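How I finally got our recycling sorted at home

I used to chuck everything under the sink until the door wouldn't shut. Then we moved to Unthorpe, where the collection comes once a fortnight and they're quite fussy, so I had to come up with a proper system (my neighbour Gizella laughed at my first go, and fair enough!).

Start by looking up what your council takes. Ours wants bottles, tubs and trays together, but no film and no black plastic. I wrote it on a card and stuck it inside the cupboard door.

Next, pick one spot where the empties land during the day. Mine is the end of the worktop by the kettle. Every evening I rinse the lot in the leftover washing-up water – don't bother running the tap specially – and leave them upside down on the rack overnight.

In the morning, squash what you can and put the lids back on. Loose lids are small enough to slip through the sorting machines, so ours asks for them attached. Then into the bin they go.
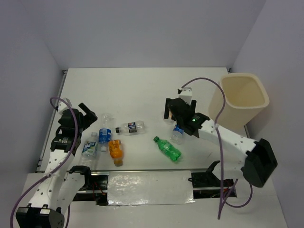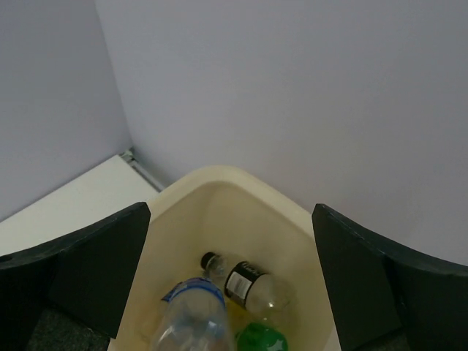

Plastic bottles on the table, and three in the cream bin.

As for the bin, go smaller than you think. I bought a huge 44 litre one first and it just sat there getting smelly, whereas the little one gets emptied every couple of days and I can carry it out with one hand. Give it a wipe with a drop of vinegar once a week.

Labels can stay on, by the way. I spent most of January peeling them off for no reason at all!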